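4. Setting up your guest rooms in Castmont

Welcome back! By now you should have your property name and address saved, and you're ready for the part most innkeepers enjoy best, which is putting in the rooms themselves. Set aside a quiet hour for it – the middle of the afternoon, after checkout and before the new arrivals, suits most people well.

Before you begin, have your room list and your printed rates beside you. Castmont saves as you go, so if the front desk bell rings you can walk away and pick up where you stopped.

1. From the main menu, open Property, then Rooms.
2. Press Add Room and type the room number just as it appears on the door. Our sample house, the Ostodgate Inn, starts at 236 and runs to 243, which makes 8 rooms on one floor.
3. Choose the bed type and the most guests you will allow, counting children.
4. Enter the nightly rate. Leave out the currency sign and any tax (the Ostodgate's garden room is simply entered as 980).

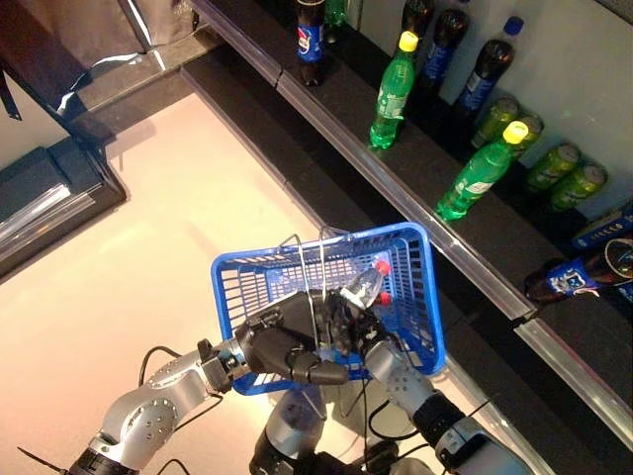 5. Press Save Room. To make a similar one, press Copy and change the number, and do please check the bed type before you save again, as it carries over from the first room.

Note: If you have named rooms in place of numbered ones, type the name in the same box. Long names are fine on screen, but they get shortened on the housekeeping sheet.

Caution: Deleting a room also removes its future bookings. If you are only closing it for painting or a new carpet, use Rest Room From Sale instead.

4.1 Seasonal rates

Many smaller houses lower their rates in November and raise them again for the holidays. Open Rates, choose Add Season, and pick your first and last nights. A weekend rate begins with the Friday night unless you tell it otherwise.

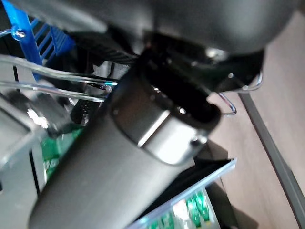 Fig. 4-2. Close view, open end with black rim and silver band.

6. Tick the rooms that the season applies to, then press Apply.
7. Open the calendar and click through a few nights to see that the new rates have landed where you wanted them. If one looks wrong, press Undo Season and try again – your bookings won't be touched.

When your rooms and rates look right, go on to Section 5, Taking Your First Booking.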